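**Teleop demos for the rope task, how many is enough?**

**flirk_ops** wrote:
I'm recording demos in simulation for the Flirkness kitchen set. The task is moving the rope on the counter without touching the plant. I drive the arm with a 3D mouse. So far I have 93 demos, and the policy still grabs too far along the rope. Two views are attached to my next post.

**sivthorpe2** wrote:
93 is low for rope. We recorded 2,000 for ours.

**flirk_ops** wrote:
Same kitchen in both, pot and rope on the counter:
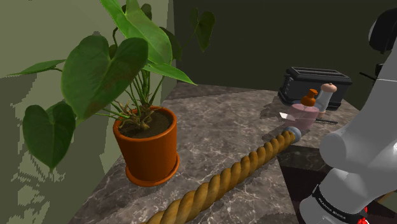
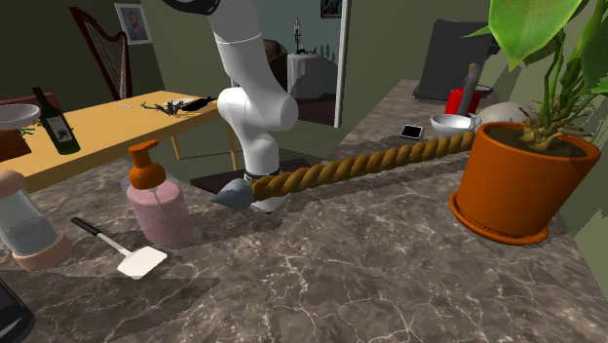 *Posted by flirk_ops, 4:40 pm*

**prelier_dan_k** wrote:
I don't agree with 2,000. We got by with 90 once everyone started the grasp from the same side. Mixed habits hurt more than a small set. In your second view the gripper is right at the end of the rope. Do all your demos start there?

**flirk_ops** wrote:
No. In 40 of them I picked it up nearer the middle.

**prelier_dan_k** wrote:
Drop those and retrain before you record more.

**sivthorpe2** wrote:
Then it will fail when the end is hard to reach. I'd keep them and label the grasp point.

**cao_bench** wrote:
Try both, it's one night of training. Also slow down near the pot - fast mouse moves come out as jerks in the replay.

**flirk_ops** wrote:
OK, running the smaller set first.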